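Handling and Grasping, Unit 6
Notes on the demonstration visit (revised Sep 20, 2020)

These notes are for students who came on the visit and for those who could not. Please read them before the seminar on soft packages. Wilson Grajales led the demonstration, and the remarks on grip force are mostly his.

1. What we went to see

The Lornatard group collects grasping examples in ordinary homes. A person holds a gripper in each hand and does a household task, and the records are used later to train a robot arm. In April the group had 470 usable records of tray work. Their goal is 2000.

The task for our visit was clearing and filling a snack tray on a dining table. It sounds easy. Kadir Akbulut, who spoke first, asked us to think about how many of the things on such a table have a fixed shape. 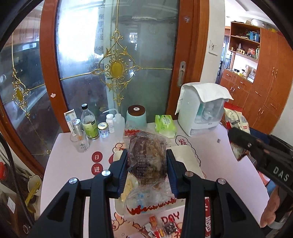 A rigid box has two flat sides, and the fingers can meet them almost anywhere. A bag of food has no such sides. When the pads close, the contents move, the film folds, and the place where you planned to hold is now somewhere else. Wilson gave three rules for this case:

Close slowly until the bag stops changing shape, then a little more.
Hold the thick part, where the food is, and leave the empty film alone.
Lift straight up first. Move to the side only after the bag hangs still.

The ribs on the pads help with the second rule, because thin film can slide on a smooth surface. One student asked about suction cups. They are good on flat cartons, but a wrinkled bag lets air in. We will return to this in Unit 8.

We also discussed the background. The table cover has cartoons and large red characters printed on it, and behind the table is a glass door with gold ornaments. A vision system must learn that a printed dragon cannot be picked up — for us this is obvious, for a network it is not. The group does not want plain white tables in its records for exactly this reason.
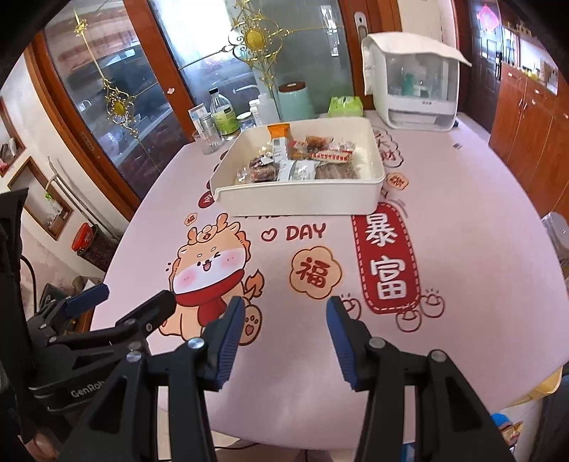 TERMS TO KNOW

Aperture: the open distance between the two pads. It should be a little wider than the object before the approach begins.

Approach: the path of the open gripper to the object. On a tray with raised sides, come from above.

Clutter: neighboring objects that limit the approach. A packet standing upright is easier to reach than one lying between others.

Compliance: how much the object gives way when it is pressed.

For the seminar, read Chapter 4 of Montoya and write one page on this question: which wrapped snack would you ask the robot to take first from a full tray, and why? Send it to me by the evening before class.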